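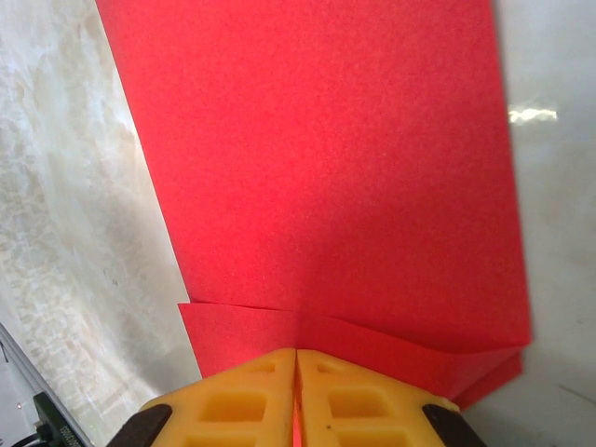 Kristóf Bodnár wants to know why anybody would pay for red construction paper when the supermarket sells a whole rainbow pad of it for less than a sandwich. He put this in a review, two stars, and we have left it up, partly on principle and partly because the other star button was broken that week.

Fair enough, Kristóf. If you need one red sheet, one green sheet and a brown one that will sit in the drawer until you move house, buy the pad. Heton Red is for people who go through red. You know who you are. It's December, you have promised a class or a choir or a mother-in-law a stack of folded cards, and the rainbow pad gave out on the second one.

What you get

Heton is a plain construction paper with a bit of tooth to it. You can see the grain close up, and you can feel it under a thumbnail when you press a crease. It's the same red on both sides, so a folded flap matches whatever it lands on. It takes pencil, wax crayon and glue stick. It takes watercolor badly and will sulk for days.

The color is called Red. We paid a consultant to come up with something better and she sent back "Ember Promise," so it's called Red.

Folding it

Construction paper doesn't behave like origami paper, and anyone attempting a crane with this should clear the evening. Single folds are where it's happy: cards, envelopes, pockets, flaps, paper chains. Line up the edges before you commit. Press from the middle of the crease out toward the sides, then go over it once more with something flat. We sell a bone folder for this (the Walter, see the tools page). The back of a spoon is also good and you already own one.

Two layers are easy. Three are fine with the Walter. After that it turns into a small red brick and the edges start to step out past each other, each layer a little shorter than the one beneath. Some customers trim that off. Others call it a border.

Keep it out of the window. Red fades first, then everyone notices the chain was up last year too.

Buying it

Heton Red comes in packs of 15 or in the school box of 332, an odd number we inherited along with the cutting machine from Chávez and have stopped trying to explain. Packs ship flat. Boxes ship flat and heavy, so please be nice to the driver. Orders in by Wednesday lunchtime go out the same week.

Also in the Heton range: Green, Other Green, White. The Cokimetti glue sticks are back in stock.

3,740 shares | 2 comments

Questions about an order: use the contact form | © Heton Paper | Back to top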